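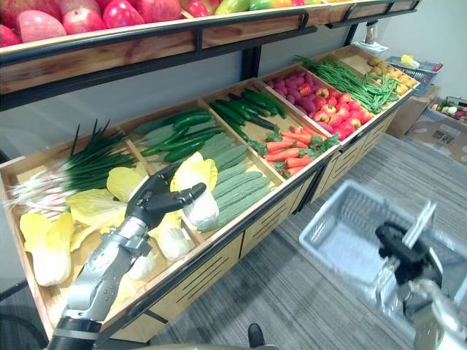 Photo: Citstead Training Shop, produce corner

CITSTEAD TRAINING SHOP
Minutes of the floor and fixtures meeting, 27 November 2024

Last updated: after corrections from the Skasto office

Present: shop floor lead, displays, stock, bookings, the Fragkou representative (by phone, from what sounded like a bus). Apologies from cleaning.

1. Minutes of the last meeting

Agreed, with one change. "The eggplant question" should read "the eggplant budget." There is no longer an eggplant question.

2. The produce rack

Displays reported that the two-tier rack is up against the gray wall and stocked. The meeting went out to look at it, which took longer than the agenda allowed.

General feeling was favorable. The wood looks warm, the black posts and rail look like a real store, and the peppers on the upper shelf are the first thing in the shop that anyone has called cheerful. Stock asked whether the apples needed to be that large. Displays said they came in one size. Stock said so did pumpkins. Moved on.

The long cucumbers were praised for all pointing the same way. Bookings asked that whoever did this be allowed to do the tinned goods.

3. Napa cabbage

There are 6 napa cabbages in the lower bin. The order was for 2. Stock read out the order form and then read it out again more slowly. The Fragkou representative said the cabbages had been packed in good faith and that returns on imitation vegetables are accepted only in the original tray. The original tray has been used for pens.

It was agreed to keep them. One is standing upright against the divider and the rest are lying down, and there was a short discussion of which is correct. Bookings has seen both. Displays will choose one way and write it on the card.

4. Bitter gourd

The trainee shoppers are sent in with a list and have to bring back what is on it. The list says "cucumber." There is a compartment of cucumbers, which is fine. There is also a compartment where cucumbers are stacked on top of bitter gourds, and a third, at the front, which is all bitter gourd and very well stocked.

Stock's view is that mixing the two is bad practice and that no store would do it. Displays' view is that stock has not been to many stores. After some back and forth it was agreed that the mixed compartment stays through the next session as a harder task, and that the list will be changed to say "cucumber (smooth)." Bookings pointed out that this gives the answer away. Left as it is for now.

The question of why we own so much bitter gourd was put to the Fragkou representative, who had gone into a tunnel.

5. Labels

None of the price cards from Zunda have been put out, as the first batch priced the carrots at 457 dollars. Zunda says this was a product code. A new batch is promised. Until then the trainees will be told the vegetables are free, which has been popular.

Labels needed: green onion, napa cabbage, cucumber, bitter gourd, carrot, sweet potato, tomato, bell pepper, apple. Displays asked whether the red peppers down beside the tomatoes should be moved up to join the other peppers. Carried by a majority of one, the phone line having dropped.

6. Dusting

Cleaning sent a note. The ruffled cabbage leaves and the carrot tops hold dust and cannot be done with the big duster. A soft paintbrush is wanted. Approved. Cleaning's note also says the knobbly ones are "a morning's work." Noted with sympathy.

7. Bookings

The next group is 12 trainees, in two halves. They need baskets. We have baskets, but most of them are full of the spare lemons, and the lemons need somewhere to go before anything else can happen. Stock to find a box.

The Skasto office would like to visit in June and has asked to see the bread shelf. We do not have a bread shelf. Displays to price one.

8. Any other business

The pens need a new tray.

Actions
Displays: cabbage card, move peppers, bread shelf quote
Stock: box for lemons, tray for pens
Bookings: revise shopping list, confirm halves
Fragkou: call back

Meeting closed when the kettle did.

Related items
Floor and fixtures: previous minutes (corrected)
Eggplant budget, final
How to book the training shop
Zunda price cards: known errors
Lost and found: one glove, one lemon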